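Food Preservation and Storage, Unit 5: Ripening and Ethylene
Lecture notes, 3/23/21 (E. Urrego). Rough, will fix later. Slides are on the shared drive

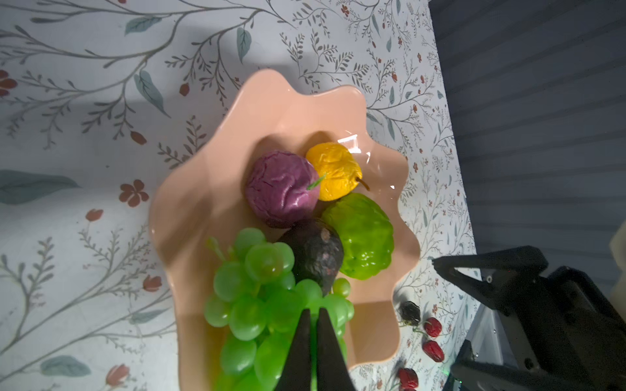
Fig. 1. Artificial fruit in a scalloped bowl.

Last time: respiration. Fruit keeps breathing after harvest, uses up sugar and acid, gives off heat, water, CO2. Warmer = faster. Old rule of thumb, rate goes up 2 to 3 times for every 10 C. If that's still fuzzy reread Unit 4 before going on, everything today leans on it.

Two groups

Climacteric: respiration jumps at ripening, ethylene jumps with it. Can be picked mature but hard and will finish off the plant. Apple, pear, banana, avocado, mango, tomato, peach, plum (most kinds), kiwi, papaya.

Non-climacteric: no jump. What you pick is what you get. Grape, citrus, strawberry, cherry, pineapple, cucumber. May soften or change color later but does not get sweeter. Orange peel going from green to orange is chlorophyll loss, don't call it ripening on the test.

Mature and ripe are two different words!! Mature = able to ripen properly. Ripe = ready to eat. An immature avocado shrivels and goes rubbery no matter how long you wait.

Ethylene

C2H4, a gas, plant hormone. No color, faint sweet smell at high levels, you won't smell it in a kitchen. Made from methionine (methionine > SAM > ACC > ethylene). Know the names, don't need the structures. Last step needs oxygen, so low O2 storage slows it down.

In climacteric fruit it feeds itself: a little ethylene switches on the enzymes that make more. Also why one overripe apple pushes the rest of the crate along.

What changes in the fruit:
- starch to sugar (banana is the big one)
- pectin broken down, cell walls loosen, flesh softens
- acids drop
- chlorophyll goes, other pigments show
- aroma compounds, mostly esters
- tannins bind up, less pucker (persimmon)

Avocado is the odd one. Doesn't ripen on the tree, hangs there for months hard as a rock, starts after picking. Oil, not sugar, so taste tests for sweetness tell you nothing. Dry matter is what growers measure.

European pears, other odd one. Ripen from the core out, so left on the tree they go mealy in the middle before the outside is soft. Pick firm, chill, then bring to room temp. Check by pressing near the stem.

Sensitive vs producer

Not the same list. Some things make almost none but get wrecked by it: lettuce (brown spots), broccoli (yellows), carrots (bitter), cucumber (yellows, goes soft), chayote (sprouting is a storage problem too, keep it cool but not fridge-cold for long).
Heavy producers: apple, passion fruit, ripe avocado, ripe pear.
Store apart. Beatriz asked about potatoes and onions. Main trouble there is moisture and light, ethylene is a side issue, will come back in Unit 7.

Chilling injury

Tropical and subtropical stuff doesn't like the cold. Membranes get damaged, symptoms often show only after it warms back up. Banana peel goes gray-brown, tomato gets pitted and bland, avocado flesh darkens. Plums and peaches: the worst range is 2 to 5 C, oddly worse than 0. Mealy, browning at the pit. Write that one down, it was missed by half the class in December.

Slowing it down

1. Cold, as low as that fruit can take
2. Controlled atmosphere, low O2 / raised CO2. Too low and you get fermentation, off flavors
3. Scrub the ethylene (permanganate sachets, venting)
4. 1-MCP, sits on the ethylene receptor and blocks it. Used a lot on apples. Careful with pears, too much and they never soften

Speeding it up

Ripening rooms for bananas, ethylene gas, warm and humid, then vent the CO2. At home a paper bag with an apple in it. Plastic traps water, you get mold.

Worked problem (Nilton's group did this on the board)
Packing shed at Castaño holds 3,256 kg of pears. Loses 2% of weight in water in the first week. How much is lost?
3,256 x 0.02 = 65.12 kg
Now the same shed raises humidity and loss is cut in half. 32.56 kg. Units please, several people left them off last time.

Lab

Pairs. Five unripe bananas per pair, bag treatments as on the sheet. Score peel color daily, same person scores each day or the numbers are useless. Firmness with the penetrometer on the last day only (it makes a hole, obviosly). Write-up 200 words max plus the table.
Katherine Huamán has the sign up list, Anselmo Mamani has the key to the cold room.

Reading: handout 5B, skip the section on cut flowers. Quiz covers Units 4 and 5 up to and including chilling injury. 1-MCP will be on the final, not teh quiz.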